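Oiling an unfinished maple worktop
Reading time: 2 min
Print | E-mail

We moved into a flat in Plernholm and the kitchen has a bare wood worktop, maple I think. The last people left half a tin of Pumphrey oil under the sink with no label on the back. The patch by the kettle has gone grey and feels rough. Do I need to sand the lot, or can I just oil over it?

Sugeng Sinaga

Don't oil over grey wood, you will seal the grey in. Sand the rough patch with 120 grit, then go over the whole top with 180 so it takes the oil evenly. Always sand along the grain. Wipe off the dust with a barely damp cloth and leave it overnight.

Glued-up maple often has darker strips running through it - that is just the colour of the wood and sanding won't shift it, so don't keep going in the hope that it will.

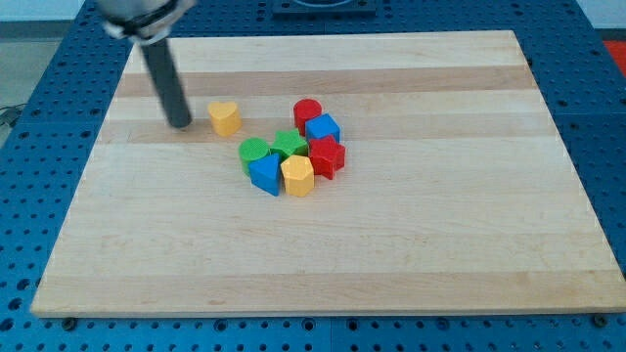
How long should each coat be left before the next one?

Overnight with the window open, and longer if it still feels tacky. Put it on thin and wipe off whatever hasn't soaked in after 20 minutes. I did three coats on ours and a fourth round the sink. Rags should be laid out flat outside to dry, as oily rags in a heap can catch fire.

Živko Omerović

Agree with the above mostly. I wouldn't use the old tin if you don't know what is in it. I paid 7 pounds for a small one at Homomby and there was plenty left over. Check it says safe for food.

kettle_and_co

Mine went grey as well, it was the tap dripping. Fix that first.

Asked April 2022. This thread is closed to new replies.

Contact us | © Zindov Community Help | Back to top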